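Kistora Showroom: Frequently Asked Questions

Can I try a tub before I buy it?
Yes. Step in, lie back, check the length. Please take your shoes off first. The tubs on the floor are not plumbed in, so the faucets won't run.

Are faucets included?
Only where the tag says so. The white freestanding tub with the black rim-mounted set — spout, hand shower and three handles — is $2,591 complete.

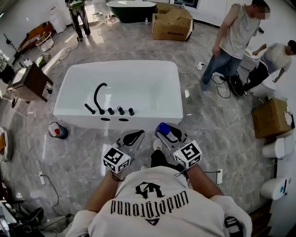

Green tubs cost $600 more than the same model in white and are made to order. Delivery to the ground floor is $89. Stairs are extra, so tell us when you book.

Do you sell floor models?
Twice a year, in March and again in the fall. Toilets and vanities are included. Ask Chelsea Bellamy at the desk for the list.

Can I return a toilet?
Yes, if it has not been installed. Keep the box.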